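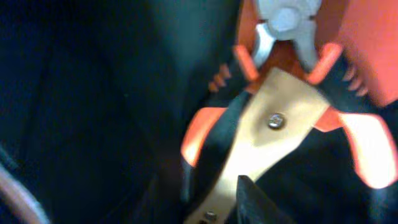

The Drernia cell is a small robot station for sorting and hanging hand tools, and I've been the one looking after it long enough that I figured it deserved a proper article. It has one arm, one gripper, a tool wall, a drop tray and a little camera that rides along at the wrist. Most of what goes wrong goes wrong in the last few inches before the hand, so most of this article is about fingers. The gripper has one long tan finger plate that tapers as it goes, with small silver screws set into it, and a black finger that meets it. When the cell has something like a pair of orange-and-black pliers up close, those screws are the first thing I look at on the wrist view, well before I look at the pliers.

Background

The cell was put together at the Forau workshop, where I work, out of an older arm and a gripper body from a job that had ended. Simiyu is the name of the control program. It started as a set of pick routines for one tray and grew from there, and you can still see that in the menus (there are two screens called "Home," and they do different things). The name Drernia was on the cabinet door when I came, and I never found out who picked it.

Layout

The arm sits on a steel base bolted to the floor. The tool wall is in front of it, the drop tray is to the right, and the cabinet is behind, which is a pain, because you have to walk all the way around the guard to reach the main switch. The wall has 60 hooks. Every hook has a number in Simiyu and a saved approach, so the arm knows which way to come in for a wrench and which way for a pair of pliers.

Fingers

The fingers are wear parts. Ours get swapped in July, during the summer shutdown, and any other time one looks bad. I like a plain flat plate for this work -- you can wipe it, you can sand a nick out of it, and you can make another one without begging anybody for time on the good mill. The downside is that a flat plate doesn't help you much with a curvy handle. Pliers are the worst for it! The handles flare, the grips have ridges, and if the saved approach is a hair off, the tool rolls as the fingers close.

To change a finger, park the arm at the service position, turn off the main switch and bleed the air. Take the screws out by hand with a cross-tip driver that really fits. A worn driver chews up the slots, and then you're drilling, and I've lost a whole afternoon that way. Clean the seat, set the new plate flush, start all the screws loose, then snug them a bit at a time. The setting on our torque driver is 4, and I go over them twice.

Put the air back on with the guard shut. Close the gripper slowly on nothing and watch how the fingers meet. If one rides over the other more than it did before, loosen up and start again.

Camera

The wrist camera is fixed-focus, so things held right up near it look soft, and shiny handles can wash out to almost nothing along one side. Turning down the shop lights helps some. I used to mess with the exposure in Simiyu every time, and I'd suggest you don't, because the hook finder uses the same setting and it'll start missing hooks on the dark end of the wall. Wipe the lens with a dry cloth. Solvent took the coating off our first one.

Setup after a finger change

New fingers mean a new tool point. Simiyu has a routine for it that touches the gripper to a pin from 6 directions and works out the offset. Run it, save it, then run it again and compare. After that I hang and unhang one wrench, one screwdriver and one pair of pliers at low speed with my hand near the stop button. If the pliers behave, I turn the speed up to 300 and let it go through a full wall.

Common trouble

Tools rolling in the grip usually comes down to grease on the plates. Tools dropped halfway to the wall is more often air pressure, so check the gauge on the Flevero regulator first, then the hose where it bends at the elbow of the arm. That hose has split on us twice in the same spot.

A finger that clicks when it closes has a loose screw. Stop the cell and fix it then. I once let it go until the end of a shift and had to dig the screw out of the drop tray with a magnet.

Spare plates are in the second drawer of the cabinet, along with the calibration pin and the good driver. Please put the driver back.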